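Quick one tonight, kids are finally down and I have maybe forty minutes before I fall asleep on the keyboard.

So. Dividends. Specifically the Tasbridge cut, which I did not see coming, which I should have seen coming, and which has been sitting in my stomach since the statement dropped.

For anybody new: I own 384 shares of Tasbridge. Boring warehouse landlord, big boring buildings near highways, pays quarterly. Bought it in three bites over a couple of years. It was supposed to be the part of the account I don't look at. Payout got chopped hard and the stock did what you'd expect at the open. I was in the dentist's chair. Found out with half my face numb.

What bugs me is the clues were right there. I went back last night and read the November call transcript, all of it this time, not the summary. Management said "flexibility" over and over. Somebody asked straight out whether the payout was safe and the answer was four paragraphs on the long term quality of the portfolio. No yes anywhere in it. I read that same answer when it came out and thought huh, nice portfolio.

Also the debt. They had a chunk coming due this year and it was borrowed back when money was nearly free. Refinancing it was always going to cost more. I knew rates were going up, everybody knew, the Fed has been telling us for months and then went ahead and did it this week. I just didnt connect it to my own boring landlord.

OK so what am I doing about it.

Selling half. Not all. Tax lots are a pain, the oldest bite is still at a gain and the other two are under water, so I'm selling the under water ones first and taking the loss against the gain I booked on Villalba in January. That part at least works out. Check your own situation, I am a guy with a spreadsheet.

The other half stays for now. The new payout looks covered, even with the higher interest, if I'm reading the cash flow right. Dexter Rivera emailed me this morning (long time reader, he runs his own numbers and they are usually better than mine) and he thinks it's covered with room to spare. His point was that a cut that gets it all over with is better than two small ones. Fair. I've lived through the two small ones version with a pipeline company and it was miserable.

Ebere Ogundipe disagrees, loudly, in the comments on the last post. Her view is once a board has cut they lose the fear of cutting. She sold everything the same morning. Go read her comment, it's better than most of my posts.

I go back and forth. Ask me tomorrow.

Next thing – Arside. A few of you asked. Still holding, still 268 shares, still annoyed. They reported fine. Sales fine, margins fine, cash pile a bit bigger. Stock went nowhere and then went down with everything else. I've got no complaint with the company. My complaint is I paid too much, and there is no fix for that except waiting. The dividend is tiny but they've raised it every year since I've owned it, so I leave the reinvestment switched on and try not to open the app.

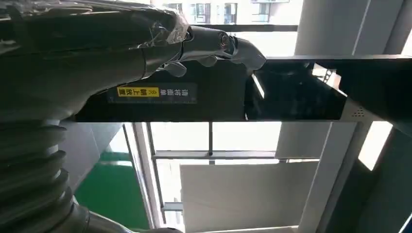 Metal hand, arm in plastic wrap.

Where was I. Darkdale.

Sold it. All 85 shares, done, gone. Small position that I should never have opened, I bought it off a chart and a feeling and it has been a pebble in my shoe ever since. Came out slightly behind after the fees on the fund I'd moved out of to buy it. The whole thing was a waste of a year. The good news is the cash is now sitting there doing nothing, which feels kind of great with the market like this.

And no I don't know what I'm buying with it. Short list is:

More of the plain index fund. Probably the right answer. Always probably the right answer.

Some I bonds. The rate is kind of nuts right now and you can put ten grand a year in per person. The website looks like it was built by somebody's uncle but it works, my wife got hers set up over lunch. Money's locked for a year though so don't put the roof fund in there. (We have a roof fund now. Long story, there was a stain.)

Or nothing. Sit. I'm bad at sitting.

A word on the mood out there, my inbox got a little heated this week. Couple of people very sure this is the bottom, couple of people very sure it's the start of something awful, and both groups wrote in with a lot of capital letters. I don't have a view. I had a strong view two years ago, in March 2020, and sold a bunch of stuff I'd give a lot to have back. So these days the rule in this house is no selling on a red day unless it was already on the list the night before. Tasbridge went on the list last night. Darkdale had been on there for ages.

Dexter asked what the list looks like. It's an index card. Taped inside the cabinet where we keep the coffee filters. Ticker, what I'd sell, why, one line each. If I can't fit the why on one line it doesn't go on the card. My wife can veto. She's used the veto 2 times and was right both times, she'd want me to mention that.

Income update, since it's that time. With the Tasbridge cut the projected total for the year drops below last year's, first time that's happened since I started tracking. Stings more than it should. It's a number in a cell. I'd been drawing a nice little line going up and to the right and now it has a dent in it. I'll redo the chart once the sales settle and put it on the income page, probably this weekend, maybe next.

Things I still owe you guys: the post on moving the old 401k (half written), the answer on foreign tax withholding (not started, sorry Ebere), and the book giveaway, where I have the winner's name but not thier address. If you won and you haven't written back, check your spam folder.

Ok the little one's up again. Comments are open, be nice to each other. Back when I've had some sleep.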